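Does folding T-shirts save anything?

I have been folding my shirts badly for most of my adult life, and I was happy enough with that until my sister-in-law gave me a folding book for my birthday. Well, half a book. The other half is a catalog for drawer dividers made by a company called Bisimard, and I think you can guess which half got more attention from the editor.

The book says that if you fold a T-shirt into a small rectangle and stand it on its edge, you will fit more shirts in the drawer, you will see all of them at once, and you will stop wearing the same four. It also says this takes 5 seconds a shirt once you get the hang of it. I have doubts about all of that, so I spent a good part of August checking.

First, the space. I own 25 T-shirts, and before you write in, yes, I know, I threw out a bunch last year and this is what survived. Stacked flat, the way my mother did it, they fill the second drawer of the old Nikolaidis dresser with a little room left at the front for socks. Standing up, the way the book wants it, they fill the second drawer of the old Nikolaidis dresser with a little room left at the side for socks. A shirt is the same amount of cotton whichever way you park it. If your drawer holds more after you switch, my guess is you were leaving air in the stacks before, and pressing down with your hand would have done the same job for free.

Second, seeing everything at once. This one I will give them, partly. When I open the drawer I do see a row of folded edges. But six of my shirts are blue, and a blue edge looks like a blue edge. I still pull out the wrong one and then the row falls over, and a fallen row is worse than a stack. The dividers are supposed to fix this. A set for one drawer would run me $138 with shipping, and I paid less than that for the dresser.

Third, the time. The trick they all teach goes like this. Lay the shirt face down on a flat surface. Smooth it. Fold one side in toward the middle with the sleeve tucked back, do the other side, then bring the bottom up in thirds. Five steps if you count the smoothing, and the smoothing is where they cheat. In every video I've watched, the shirt starts out perfectly flat, on a perfectly clear bed, and it has plainly met an iron that same morning. Mine come out of the dryer in a ball. Getting a balled-up shirt flat enough to begin takes me longer than the folding does, and none of the timed demos start the clock there.

The surface matters too, more than the book lets on. A bed is too soft, and the shirt sinks and the folds wander. The couch is hopeless. My kitchen table is the right height but it's also where the mail lives, plus somebody's phone, plus whatever we were drinking. A big hard table with stuff pushed to one side is what most people are really working with, and the shirt usually lands on it something like this, a wrinkled, loose spread with a fold standing up where you don't want one and a corner hanging down. 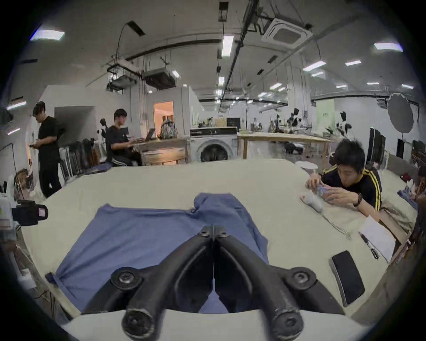 Arash Alipour read a draft of this and told me I was doing it wrong from the start, that you should grab the shirt by the shoulders while it's still warm, give it two hard snaps in the air, and only then put it down. He says the table hardly matters after that. He also says he has never once stood a shirt on its edge and doesn't plan to.

I tried the snapping. It helps with the wrinkles if I'm there when the dryer stops, and I'm usually not. On a shirt that has been sitting in the basket since lunch it did nothing I could see, except knock a coaster off the table.

So where I've ended up is pretty dull. The work shirts get folded the long way because they sit on top and people see me in them. Everything else gets folded in half, then in half again, and goes in the stack. Running shirts don't get folded at all. I've gone back to reaching into the middle of the pile and messing up the top three, same as before.

The book is on the shelf by the washer if anybody wants it. My sister-in-law does read this blog sometimes, so let me add that the chapter on fitted sheets looks interesting and I haven't gotten to it yet.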